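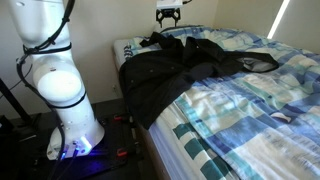
Re: Bedroom station, garment episodes

On Tue 31 March, Jolán Szűcs wrote:

> We have 1,583 garment episodes from Mosden now, and 676 of them start
> with the item lying on the bed. Before I merge them into the Grola
> set I need to know two things. Do you reset the bedding between
> episodes, or only the garment? And are dark items over the checked
> duvet cover going in under the same task label as the ones on plain
> sheets?

Only the garment. The duvet stays as it ends up, creases and all, until the operator changes over. We tried smoothing it every time at Fitzsimmons and the policy got lazy about it. It would go for any raised edge on the bed, and once there was a wrinkle in the cover it grabbed the cover.

Same label for both, yes. I put the bedding in the notes field, so you can split on that if you want to. The blue and white checks are hard going with light clothes but fine with black ones. What goes wrong with black is the sleeves. When one is twisted so the gray lining shows at the end, the old segmenter called it a separate item. Please don't drop those episodes. They are the ones I most want in.

Two things to fix on our side:

The start pose. Operators have been dropping the garment near the pillow because it is easy to reach. I've asked them to vary it, including starts where part of it hangs over the side of the mattress.

Failed grasps. Keep them if the operator recovered within 3 tries. If not, mark the episode as aborted and leave it out of the merge. Flanico's loader still reads aborted episodes as successes, so they can't just be flagged and left in the folder.

Window light is still uneven in the afternoon. I would rather have it in the data than put up a blind — tell me if you disagree.

Can you send the list of episode IDs before you merge? I'd like to check the notes field on the early ones first.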